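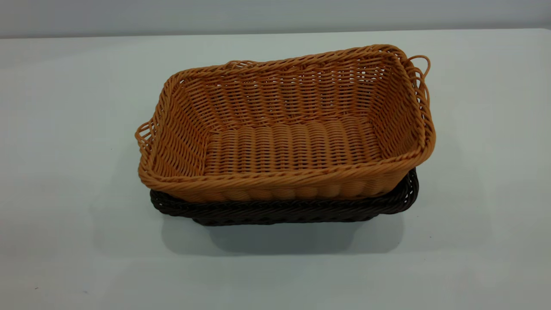

Progress Report: Shared Storage and Basket Loan Project, Gollport Community Kitchen

Home | Projects | Reports | Contact
Search reports Enter keyword Go

Prepared by Siu-fong Pan for the Serra Fund
Period: April to July

Summary

The grant pays for storage in the shared kitchen and for a loan stock of bread and serving baskets used by the groups that book the hall. The shelving is finished. The basket loans started in May and are running. Labeling is behind schedule and will carry over into the next period.

Baskets

We bought 286 baskets from Plidow in two colors, tan and a very dark brown. Tan is for food service and dark brown is for everything else, such as napkins, cutlery and sign-in sheets. The groups picked up the color rule quickly and we have stopped posting reminders about it.

The baskets are rectangular with sloping sides, so a tan one sits down inside a dark one and they can be put away as a pair. The upper basket stands well above the lower one when nested. Our original shelf plan did not allow for this. Jinlong Qiu moved the shelf brackets in June and the pairs now fit, with the loss of one shelf per bay.

Cleaning took longer to settle than we planned. The weave on the sides is fine and the floor is ribbed, and crumbs stay in the grooves between the ridges. Wiping with a cloth did not get them out. We now ask groups to turn the basket over, tap it, and go along the ridges with a dry brush before returning it. Brushes hang by the sink.

Of the baskets bought, 200 are in regular use. The rest are in the back store until the labels are done.

Shelving

All 7 bays are up and fixed to the wall. The Tidex units came with the wrong feet and had to be exchanged, and we lost two weeks in May. There was no charge for the exchange.

Spending

Spending is within the approved budget. Brushes and replacement brackets were not in the original request and were paid from the small items line. Receipts are attached to the emailed copy of this report.

Next period

Finish labels for the back store. Write a one-page return sheet for new groups. Decide whether to lend baskets outside the building; two groups have asked, and we would like the Fund's view before we answer.

Gollport Community Kitchen | Contact the office | Copyright Gollport Community Kitchen | Back to top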